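Projects > Sorkero > README

11/05/2023 – posted by the Sorkero maintainer

# Sorkero 8

Sorkero is a fan-made item and loot table for the dungeon game Pranadar, and version 8 is the biggest one yet! 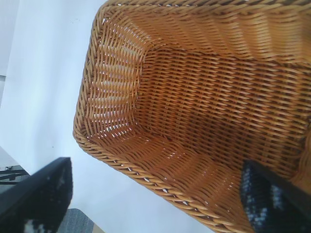

Okby: the frost daggers still drop twice in the swamp levels, can you check?

Fixed – thanks, Okby! The swamp now rolls once per chest.

## Changes

- Nearly 2000 items, 49 of them new
- Seppälä Keep has its own loot table 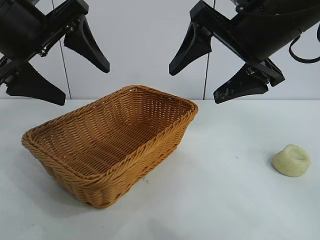
## Known issues

- Shields from March saves show the wrong icon
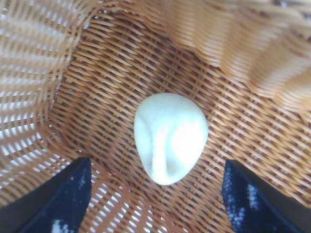 Icons are next on my list. I want plain, chunky shapes that read well when tiny – a smooth white lump in a wicker basket would make a great dragon egg.

7 comments | 49 shares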